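News > Press Releases > Programs

Elbridge Weight Management Program Opens Evening Groups in Moltthorpe

Reading time: 4 min

Last updated: February 17, 2019

MOLTTHORPE – Elbridge, a weight management program that has run daytime classes in Drallholm for several years, will open evening groups in Moltthorpe starting in June. The groups are meant for adults who work during the day and have not been able to attend the existing sessions.

Each group will meet once a week for 13 weeks and will have room for up to 60 people. Sessions begin at 6:30 p.m. and last an hour and a quarter. The first part of each meeting is a short talk on one topic, such as reading food labels, planning meals for a family, or eating at restaurants. The rest of the time is used for small-group discussion led by a trained leader.

"We kept hearing from people who wanted to come and couldn't get off work at ten in the morning," said Sheila Sedgwick, program director at Elbridge. "Some of them were driving to Drallholm on their days off and missing every other week. An evening group in Moltthorpe was the most common request on our comment cards."

Weigh-ins are optional. Members who want to be weighed can do so in private before the session, and the number is written only on the member's own card. Members who prefer to track something else, such as walking time, sleep, or the number of meals cooked at home, can use the same card for that.

The talks were written by Štěpánka Koubek, a registered dietitian who joined Elbridge last year. Koubek said the plan does not ban any foods and does not require members to buy shakes, bars, or supplements. Members set their own goals in the first week and go over them with a leader in weeks four, eight, and 13.

"Most of the people who sign up have done several diets already," Koubek said. "They know what a vegetable is. What they ask me for is help with a normal week, with a late shift in it and a birthday at the office. So that is where we spend our time."

Recipes used in the program are chosen to take less than 40 minutes and to use ingredients sold at regular grocery stores. A printed recipe booklet is included in the fee. Members may also bring recipes of their own to share, and a few from the Drallholm classes have been added to this year's booklet, including a lentil soup and a baked chicken dish with peppers.

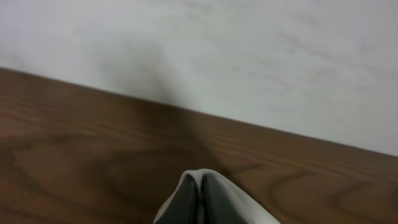 Wood surface and white wall.

The Moltthorpe groups will be led by Géza Boros and Jui-lin Chung. Boros has led the Drallholm morning class for two years and will continue to do so. Chung was a member before she trained as a leader. She said she plans to set aside ten minutes each week for members to talk about what did not go well.

"I came to my first class after a bad month and almost turned around in the parking lot," Chung said. "I stayed because the woman next to me asked if I wanted half of her clementine. I'd like people to feel they can show up after a bad week too."

A walking group will meet before the session for anyone who is interested. The route is flat and takes half an hour at an easy pace. Members with knee, hip, or balance problems can join a chair exercise group indoors at the same time. Neither is required.

The startup costs of the new groups are covered in part by a grant of $3,671 from the Tseng Fund, which supports community health projects in the area. The money will pay for printed materials, a second scale, and reduced fees for members with low incomes. Yao-tsung Fung, who manages grants for the fund, said the application stood out for its plan to keep in touch with members after the course is over.

Members who finish the course can attend a free monthly meeting for one year. They can also keep using the members' message board, where people post meal ideas, look for walking partners, and ask questions between sessions.

Registration is open now and will close when the groups are full. New members are asked to fill out a short health form. Anyone who is pregnant, has diabetes, or takes medicine that affects weight should speak with a doctor before signing up. The program is open to adults 18 and over and does not replace medical care.

About Elbridge

Elbridge offers group weight management classes for adults in Drallholm and Moltthorpe. Classes are led by trained leaders with support from a registered dietitian. To register or ask about reduced fees, call the Elbridge office at extension 1830 or stop by the front desk during class hours.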